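Section 4: Stringing Your Ollulano Two-Strand Necklace
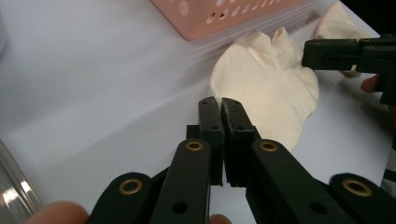

Fig. 4. Fingers nearly closed, white tabletop.

Welcome back! If you've sorted your beads as we did in Section 3, the slow part is behind you and now comes the bit most people buy the kit for. Give yourself a free evening if you can, and good light, and maybe a cup of something (set well away from the beads, please).

Before you start, check that you have both lengths of beading wire, the two-hole clasp, four crimp beads, and the 13 spacer rings from the small Derska packet. The inner strand should measure 18 inches once it's finished. The outer one hangs a little lower.

1. Slide a crimp bead onto the first wire, pass the wire through the upper hole of the clasp, and bring it back through the crimp. Leave a tail a little longer than your thumbnail.

2. Flatten the crimp with your pliers. Squeeze firmly but don't lean on it, and then give the wire a gentle tug.

3. String the inner strand with plain beads only, tucking the tail inside the first few as you go. Stop every so often and hold it up to your neck in front of a mirror.

4. Start the outer strand from the lower hole in the same way. Put on four pearls, then a spacer ring, and keep going like that until all the rings are on. Finish with four pearls.

Note: Piyumi Gunawardena, who tested this section for us, likes to lay both strands side by side on a folded towel before closing them. It keeps everything from rolling, and you'll spot a skipped ring in no time.

5. Close both strands at the other half of the clasp, leaving a tiny bit of slack so the necklace drapes instead of standing out stiffly.

Caution: Wire ends are sharp. Cover the tail with your free hand when you snip it, and keep the cuttings away from children and pets.

6. Let the necklace hang from a hook overnight. New wire likes to curl, and the weight of the pearls will coax it straight.

If the outer strand comes out short, add pearls in pairs, one at each end. The spare bag holds 10. For longer necklaces, see the extender chain in Section 6.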